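Reading time: 4 min

Progress report to the Bolby Fund: Jadmont winter cough and cold visits, second period

Prepared by Yolanda Iwasaki

The grant pays for home visits to older residents of Jadmont during the cold season, for the supplies we leave with them, and for a phone line they can call in the morning. This report covers the months up to April. The first report dealt with hiring and training, and I have not repeated it.

Visits

We made 101 visits in the period. Most were to people living alone, and most were repeat visits. The first visit is the long one. We go through what medicines are in the house, check the dates on them, write down the number of the clinic in large print and ask who the person would call at night. Later visits are shorter – often half an hour, with some of that spent on things that have nothing to do with colds. Uriel Cisternas covers the streets north of the rail line and Brayan Ñahui covers the rest, including the Mahmoud apartments, where the elevator was out for much of February. Visits there ran late as a result and we stopped booking anyone after them.

Two residents left the program. One moved in with a daughter out of state and one asked us to stop coming. Both places have been filled from the waiting list.

Supplies

Each household gets a bag at the first visit and a refill when it runs low. The bag holds tissues, a thermometer, hand soap, throat lozenges and a card on when to call a doctor. We changed the tissues partway through the winter. The boxes we started with were bulky in the bags and several residents had trouble pulling the first sheets out of a new box, so we moved to soft packs. They cost a little less and they fit in a coat pocket. The thermometers have been a mixed success. Four were returned because the display was too small to read, and we are trying a different model with the next order.
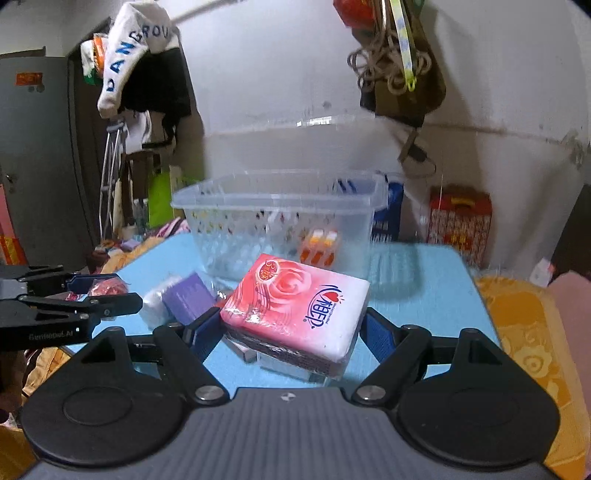
Dwayne Doucet wrote back on the draft of this section that the soft packs were fine by him but the lozenges were the wrong kind for anyone watching their sugar, and that he had raised it in the fall. He is right, and the order was changed in March. The remaining stock of the old kind is being given only to households that ask for it.

Phone line

The line is open from 8 a.m. to noon. Calls were heaviest in January and fell off after that. The common questions were whether two cold medicines could be taken together, how long a cough should last, and whether the clinic was open. For the first kind we pass the caller to the pharmacist at Nedine, who has been patient with us. We missed calls on 2 mornings when the line was down, and we now have a cell phone as backup.

Spending

Staff time is on budget. Supplies are slightly under, mainly because of the switch in tissues. Mileage is over – the second car was in the shop and Brayan used his own for most of February. I would like to move the unspent supply money to mileage and will send the form separately.

Next period

Visits drop to one a month per household over the summer. We will use the time to update the medicine lists, replace the thermometers and go back through the waiting list. Booker Thibodeaux is rewriting the doctor card, which is too wordy, and will test it with 4 of the residents before it goes to print. I still need a decision from you on whether the line can stay open through May. Staff schedules are being set now, so an early answer would help.

We use cookies to improve your experience on this site. Accept | Manage settings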